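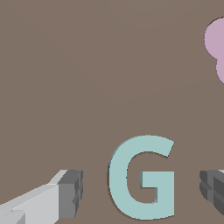
House letters and name signs: frequently asked questions

Wondby makes letters and small shapes to order for doors, garden walls and children's rooms. On this page we answer what customers write to us most often. Many people first ask what we mean by "block letter". A block letter is thick and solid, without the small feet at the ends, like the pale teal G on the brown surface, and you notice its depth when you look from one side. A flat letter has almost no depth and is cheaper.

How do I measure the height?

Always measure a capital letter, from the lowest point to the highest. Round letters such as G, O and S are made a little taller than the straight ones, otherwise they look small beside them. You do not need to add this yourself, we do it in our workshop in Bemeck.

Which height should I choose?

For a front door we advise 60 mm. For a garden wall that is read from the street, 234 mm is our largest size and it is also the most ordered one. Please cut the letter from paper first and hold it in its place. Look at it from the gate.

Can I order only one letter?

Yes. There is no minimum order. If one letter of an old sign was lost, write us the name of the typeface and the height, and we will try to match it. The colour of an old letter has often faded, so a small difference can remain.

Which colours are possible?

The Nisbet range has soft colours and the Clirkia range has strong ones. We can mix the two ranges in one order. Colours on a screen are never exact – ask for a colour card before you decide. The card is free, you pay only for the post.

Do you also make shapes?

Yes, flat shapes can be ordered in the same colours as the letters. They are sold by the piece.

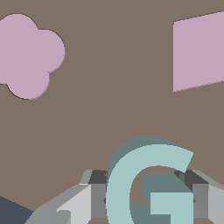 Flat shapes in pale pink: a flower with rounded lobes and a four-sided piece.

How do I fix the letters to the wall?

For smooth walls, use the adhesive pads that come in the parcel. For brick or rough plaster you need pins, and these must be chosen when you order. Pins cannot be added later. A paper drilling guide is included with every set with pins.

How do I clean them?

With warm water and a soft cloth. Do not use a pressure washer from less than 50 cm.

What if I made a spelling mistake in my order?

Write to us the same day. Before noon we can nearly always correct it without cost. After cutting has started we must charge for the wrong letters, but the others stay at the normal price.

Do you keep my drawing?

We keep it until the end of the next April. After this date please send it again with your order.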